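Getting the smell out of a secondhand wool rug?

Posted in Home & Cleaning by dustybungalow

Hi all, hoping someone can help. I bought a wool rug from the Darbridge market on Friday for $69 and I was so chuffed with it that I carried it home on my shoulder like a rolled-up carpet salesman. It's a lovely colour and hardly worn, but once it had been down in the lounge for an evening the whole room smelled like a damp cupboard. I've vacuumed both sides and left it over the back fence for 2 days. It's better outside, then I bring it in and there it is again. It's too big for our washing machine and the cleaner in town wants more than I paid for it. Is there anything gentle I can try before I give up? We have a cat, if that matters.

mallee_marg
6 replies on this site

Oh, I do feel for you, I've been there with my nan's hall runner! Don't give up yet. Wool holds on to that musty smell when it's been stored rolled up somewhere without much air, and two days on a fence often isn't enough, especially if the nights are dewy. Bring it in before dark.

Sprinkle plain bicarb over the whole back of the rug, more than you think you'll need, and work it in with a soft brush. Leave it overnight, vacuum slowly, then flip it and do the front. I did mine three times over a fortnight and had my favourite radio serial on for company, so it wasn't such a chore. Keep the cat out while the powder's down.

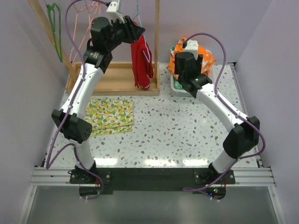

curlewcreek
Marg, I'd go easy on the bicarb for wool, sorry. It's alkaline and it's a devil to get out of a thick pile. I'd do white vinegar instead, one part to four parts cool water, misted on lightly and dried flat with a fan going. Test a corner first in case the colour runs. The vinegar smell goes off by the next day.

dustybungalow
Thank you both! I'll try the vinegar on a corner tonight and report back. Should I be worried about the underlay too? It's an old one.

mallee_marg
Fair point about the pile, mine was a flat weave. And yes love, chuck the underlay.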